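The Fladbridge Table

The Fladbridge Table is a weekly political discussion programme broadcast by the regional channel Viline. It is presented by Nicanor Arroyo and produced by Nudel, a small production company based in Fladbridge. Each edition brings together elected councillors, candidates and commentators to talk about local and national politics, with a particular interest in how campaigns are fought and reported.

The programme is best known for its open segment, in which two guests speak to each other for several minutes without the presenter stepping in. Supporters have praised the segment for letting arguments run their course, while critics say it rewards whoever is willing to talk loudest.

Background

Viline had carried a short political bulletin after its evening news for several years before it commissioned a longer programme. The bulletin was built almost entirely from recorded interviews, and parties in the area often complained that their answers had been cut down to a single line. Witold Mazurek, then an editor on the bulletin, proposed a studio discussion recorded in one take and shown without cuts. 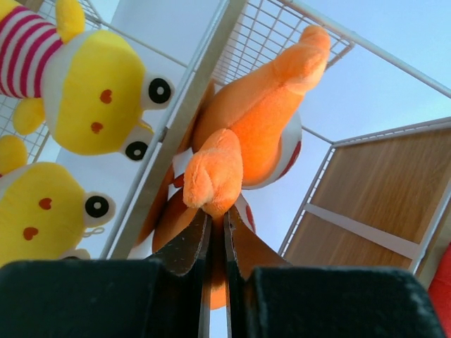

Mazurek's first plan was for a live broadcast. The channel turned this down on legal advice, as it had no way of delaying the signal if a guest said something defamatory. The compromise was to record each edition on the afternoon of transmission. Material can be removed only on the advice of a lawyer, and a caption tells viewers where this has been done.

Arroyo was chosen as presenter after two trial recordings. He had worked mainly in radio, and early reviews remarked on his habit of looking down at his notes while guests were speaking. He stayed in the role when the programme was moved to a later slot and extended to 40 minutes.

Format

An edition normally has four guests and opens with a round of short statements on the main story of the week. This is followed by a general discussion led by the presenter, the open segment, and a closing part in which questions sent in by viewers are read out. Guests are told the main topic the day before but do not see the viewers' questions in advance.

During election periods the rules change. Candidates for the same seat must all be invited or none may appear, and the open segment is replaced by timed answers. The programme's editors have said that the timed version is harder to watch but easier to defend if a party complains.
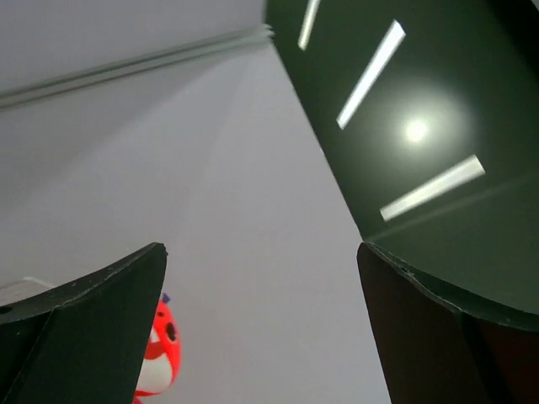 Jolanta Kozłowski has argued that the timed answers do more for voters than the open segment ever did, because a candidate with nothing to say is left to fill the silence alone. In the same column she called the usual format "a shouting match with a polite man sitting next to it".

Nkuna edition controversy

The most widely discussed edition dealt with the redrawing of the Nkuna ward boundary. During the open segment Cyprian Żak, a candidate opposed to the change, said that the coming campaign was bound to become personal and that his opponents should get used to it. Czesław Laskowska replied that this amounted to a threat – a description Żak rejected on air – and the two talked over each other until Arroyo ended the segment early.

Viline received 454 complaints. Most concerned the language used by Żak, but a smaller group objected to the presenter's decision to stop the exchange. The channel ruled that neither guest had broken its guidelines. It accepted, however, that viewers should have been told why the segment had been cut short, and a brief statement was read out at the start of the next edition.

Żak did not appear again during the campaign. Laskowska returned to the programme in October to discuss turnout in local elections.
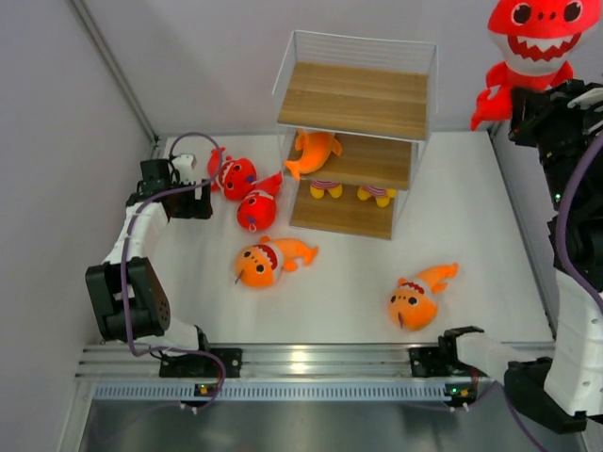

Studio and production

The programme is recorded in a former furniture showroom that Nudel leases in Fladbridge. There is room for an audience of 100, admitted by free ticket. Audience members may applaud at the start and end but are asked not to react during the discussion, a rule that is not always kept.

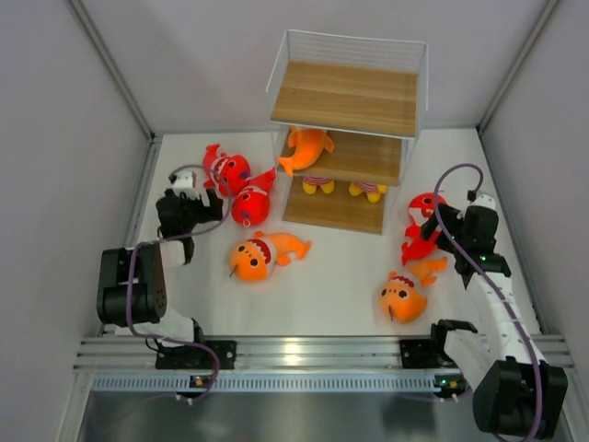

The set was redesigned when the programme changed its slot. The old round table made it difficult to show more than two faces at once, and guests seated with their backs to the audience complained of being ignored. The new design put the guests behind a long curved desk and replaced the flat rows of chairs with low tiers of light wood edged by thin white rails. The arrangement is similar to that of the small unit standing among the plush fish, where the honey-coloured boards sit in a white wire frame and the lowest one comes forward onto the floor. Mazurek later said that the tiers had made the audience feel closer to the argument, and noisier as well.

Reception

Reviews of the first series were mixed. The decision to show discussions uncut was generally welcomed, although several writers found the pace slow and the choice of guests too narrow. Later series included more speakers from outside the main parties. The programme has also been used in local schools as teaching material on political debate.

This article was last revised on 27 Nov 2025.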